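Wednesday, July. Start 9.40, finish a little after noon.

# Freestanding and wall furniture check — Clotgate, ground floor

Checked by: Munther Haddadin
Site: Clotgate, Plurkstead
Form: 2234
Copies to: Pascual (lettings), Prandetti (joinery)

Marks used: **OK** = no action. **C** = see comment. **X** = fix before the next let. **N/A** = does not apply.

Last year's sheet was used as the starting point. Where an item has moved rooms since then it is listed where it stands now. The hall mirror has gone to Pascual's office and is off the list.

## A. Hall

- [x] Coat rail fixed to wall, both brackets tight — **OK**
- [x] Shoe bench stands level, no rocking — **C**
- [x] Bench lid stay holds the lid open — **X**
- [x] Clear width past the bench — **OK**

**Comments, hall**

Bench rocks slightly on the front left foot. The tile is low there, the bench itself is square. I put a felt pad under it and it stopped. Will need looking at again when the floor is next mopped properly, felt pads come off.

Lid stay has lost its spring and the lid drops. It is a heavy lid and would catch fingers. Taped shut for now with a note on it. Prandetti to supply a soft-close stay, same hole spacing if they can get it.

## B. Sitting room: tall shelving unit

The dark brown wooden unit with the slatted shelves, compartments and cabinet below. Most of the morning went on this one.

**Stability**

- [x] Unit stands upright, checked with level on two faces — **OK**
- [x] Anti-tip strap present, left — **OK**
- [x] Anti-tip strap present, right — **C**
- [x] Unit does not move when pulled at shoulder height — **OK**
- [x] Posts sound, no splits at the joints — **OK**

Right-hand strap is there but the wall screw turned freely. Wall plug had pulled. I took it out, refilled, and fitted a longer plug 40 mm across from the old hole, then tested it by hand. Holds. The old hole is filled but not painted — Pascual has the tin.

**Slatted shelves**

- [x] Slats secure, pressed one at a time — **C**
- [x] Front rails secure — **OK**
- [x] Notched edge free of splinters — **C**
- [x] Nothing stored on slats that could drop through — **OK**

One slat on the lower of the two shelves lifts at the back. Pin is missing, the slat is otherwise fine and sits back in place under its own weight. Marked underneath with chalk. Prandetti to re-pin.

The notches along the front rails were rough in places when I ran a cloth over them. The cloth snagged twice on the upper rail, not at all on the lower. Rubbed down with fine paper and wiped. Those spots have gone a shade lighter and want a dab of stain. Cosmetic only.

Please don't hang anything from the notches. Somebody had been doing it, there was a wire loop left on one.

**Compartments and side shelf**

- [x] Side shelf board level and fixed — **OK**
- [x] Books kept to a light load on the side shelf — **OK**
- [x] Open compartment sound, back panel fixed — **OK**

The side shelf is a display shelf and I would keep it that way. A couple of books is fine. If the whole set of walking guides comes back from the office they should go low down in the unit and not up there.

**Drawer and cabinet**

- [x] Drawer runs freely — **C**
- [x] Drawer stop present — **OK**
- [x] Knob tight — **OK**
- [x] Cabinet doors close without binding — **OK**
- [x] Hinge screws tight — **OK**

Drawer was stiff for the last third of its travel. Candle wax on the runners and it is better. It is a shallow drawer and had been overfilled with takeaway menus, which were catching on the rail above. I have thinned them out. The brass knob was loose last year and has stayed tight.

**Plant**

- [x] Pot stands flat on solid shelf — **OK**
- [x] Saucer or liner under pot — **X**
- [x] No water marks to the wood — **C**
- [x] Leaves clear of sockets and lamps — **OK**

The spider plant is healthy and has got big for its pot. No saucer under it when I lifted it. There is a pale ring on the wood, dry to the touch, and the meter gave the same reading on the ring as on the board next to it, so the water has not gone in. It will if it carries on. A saucer is needed before the next let and a cork mat under the saucer would be better still.

Leaves hang down over the front towards the cabinet doors. When you open a door you have to hold them out of the way or they get trapped. I have not trimmed anything. Pascual to decide whether to cut it back or turn the pot round.

The leaves also come up between the slats above it. No harm to the wood that I could find, but dust gathers there and the cleaners can't get a cloth in without pulling the leaves. Suggest the plant comes out once a month and the slats are done from below with a soft brush.

## C. Sitting room: everything else

- [x] Sofa feet tight — **OK**
- [x] Sofa fire label present and readable — **OK**
- [x] Side table joints — **OK**
- [x] Standard lamp base weighted, does not tip — **OK**
- [x] Lamp flex undamaged — **C**
- [x] Curtain pole brackets — **OK**
- [x] Blind cord held in safety cleat — **X**

Lamp flex had been run under the rug. Moved to the skirting. No damage found along its length, but it had been walked on and I would like it tested with the other portable items when the electrician is next in.

Blind cord was hanging loose with the cleat still in its bag on the windowsill. I fitted the cleat high up and wound the cord on. Left as an X so that someone checks it is still being used. Guests unwind it and don't wind it back.

## D. Dining end

- [x] Table top secure to frame — **OK**
- [x] Extension leaf locks — **OK**
- [x] Chairs, all joints — **C**
- [x] High chair harness complete — **N/A**

One chair creaks at the back rail. Glue joint has let go on one side. Chair taken out of use and put in the store with a label on the seat. Prandetti can collect it when they come for the slat.

High chair is out on loan to the flat upstairs and was not seen.

## E. Back bedroom

- [x] Bed frame bolts — **C**
- [x] Slats seated — **OK**
- [x] Wardrobe strapped to wall — **OK**
- [x] Wardrobe rail — **OK**
- [x] Bedside drawers run freely — **OK**

Bed bolts took half a turn each. They always do. Key is taped inside the head end.

## F. Work for Prandetti

| Item | Room | What is needed | When |
|---|---|---|---|
| Bench lid stay | Hall | Supply and fit soft-close stay | Before next let |
| Loose slat | Sitting room unit | Re-pin at back | Same visit |
| Upper front rail | Sitting room unit | Touch in stain | Same visit |
| Dining chair | Store | Re-glue back rail | Collect |

Agreed ceiling for this lot is £265 including collection. Ring me if it is going to go over — the chair can wait, the bench can't.

## G. Work for Pascual

- Saucer and cork mat for the plant
- Decide on trimming or turning the plant
- Paint over the filled hole by the right-hand strap
- Add lamp to the portable appliance list
- Ask upstairs about the high chair
- Tell the cleaners about the blind cord and the slats

## Notes for whoever does this next

The level lives in the cupboard under the stairs with the felt pads. Take a torch for the back of the tall unit. You can get at the straps from the side without emptying anything, but move the plant first and put it on the floor on newspaper.

Pull test on the unit is done with one hand, flat, at shoulder height, with a second person standing by. I did mine with the cleaner there.

Old sheets are in the green folder.

Signed: M. Haddadin 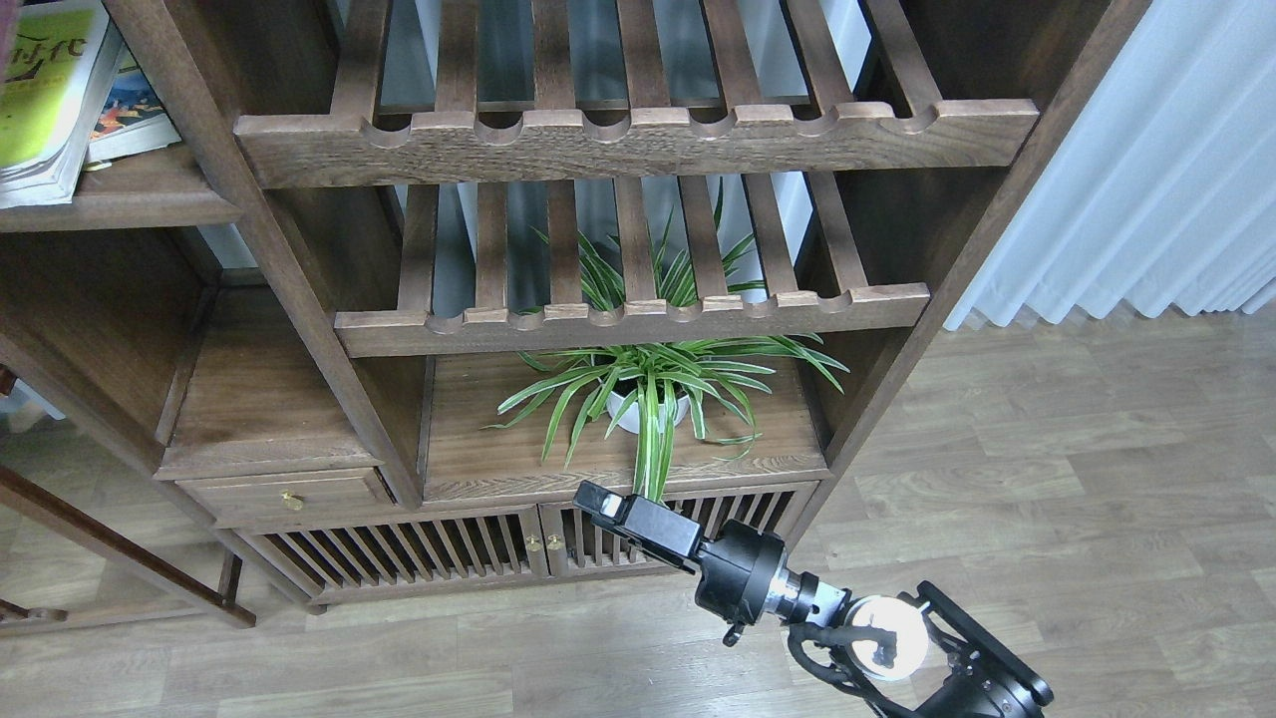

Does the tall unit need to be emptied before the strap is re-tested?

Leave everything in place apart from the plant, which goes on the floor first. The straps can be reached from the side, and the pull test should be done with the unit loaded as it normally is.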